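Progress report, second quarter of the grant
Can it do the chores yet?
Submitted September 23, 2018
Prepared by Mali Gough for the Cesier Fund

Short version, for anyone reading this on a phone between meetings: no, but it is less of a no than it was in July.

You will remember that the grant asks us to say whether a small, cheap arm can take over the dull end of household and shop work. The list we agreed on was clearing a table, wiping it, folding a dish towel and putting stock back on a shelf. We also promised to stop saying "promising" in these reports, and I have kept to that so far.

Most of the quarter went into table clearing in simulation. Laiba Zaidi rebuilt the practice room over the summer so that the light changes between runs. Our old room was lit like a dentist's office, and the arm did very well in it, and then fell apart the first time we tried it at the Trerville shop on a sunny morning. It had learned that dark patches were objects. It spent most of that visit trying to pick up the shadow of a window frame, with real commitment.

The new room has low sun, hard shadows, glare and furniture in awkward places. We put the arm through 442 clearing runs in it. It finished 88 of them with everything in the bin and nothing on the floor. I know how that looks next to the figure in our last report, but the last figure came from the dentist's office and I would ask you to forget it.
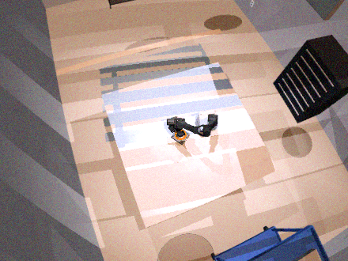

Failures now mostly come from the grasp and less often from the seeing. The arm picks the right thing to go after, gets there, and then closes its fingers a little early or a little high. A mug survives this. A spoon does not get picked up at all. Laiba thinks the approach angle is the trouble and has a fix half written. I think it is the spoon, but I am not the engineer.

Wiping is further along than I expected. The arm can cover a flat surface with a cloth and mostly keep even pressure. It has no idea whether the surface is clean, so it stops when the routine ends, as my sons do.

Towel folding has not moved. We gave it 3 weeks and got a towel that was smaller than when we started, which Laiba declined to call folded. I would like to park it until the grasp work is done and spend the hours on shelving instead. This needs your approval, as it changes the work plan.

Shelving is waiting on the shop. Trerville has offered us the back aisle after closing, but their insurer wants a letter saying who is liable for the jam. Trevor is writing it.

Money: we are under on travel and over on computer time, the second by more than the first. The overrun is all from the new lighting, which makes each run slower. I am asking to move the leftover travel money across. We are also still paying for the Mukitz software license, which we stopped using in the spring and which renews itself - I have now written to them twice.

Next quarter: finish the grasp fix, repeat the same set of runs so the numbers can be compared, and go back to the shop on a sunny day, on purpose this time.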